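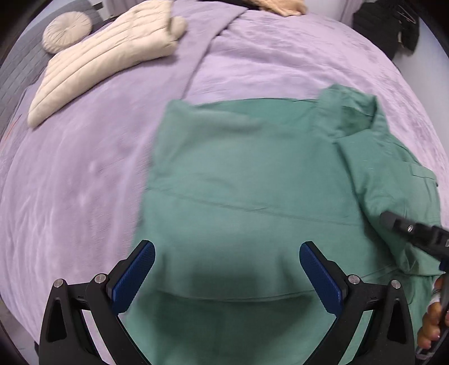
**When does a demo get thrown out?**
When any one of the 4 checks below fails. One is enough, don't average them.

## Handheld gripper work – good practice (week 7)

Notes for Ayana Tamiru's group, Puncombe module. Bring to the practical in May.

**The 4 checks**

1. Both grippers tracked start to finish. Lost tracking in the middle = bin it, no patching
2. Fingers open fully before each grasp
3. Bare hands stay off the garment. Smoothing a collar by hand counts as touching!
4. Finish with the fingers clear of the cloth, hold still, then stop

**Before you start**

- wipe finger pads, check screws are tight (finger tight is not tight)
- lens clean, no tape over it
- sleeves pushed up, rings off
- consent form signed if its somebody's home. No form, no recording. See Wevholm handout

**Cloth – specific**

- pinch a fold or an edge, never a button
- one arm holds, the other moves. Both pulling at once stretches seams
- slow down near pockets and collars, pads catch on stitching
- vary the start. Same shirt laid out the same way 100 times teaches very little

**Logging**

Write the fault code the same day. Eyerusalem Chala went through the Brondance set, about 2,000 demos, and the worst part was blank fault fields, not bad grasps. "Misc" is not a code.

Failed grasps are fine to keep if all 4 checks pass – label them as failed. Dont delete them to make your numbers look nicer.

**Reading:** Alemayehu notes, section on recieving and storing home recordings. Skip the appendix.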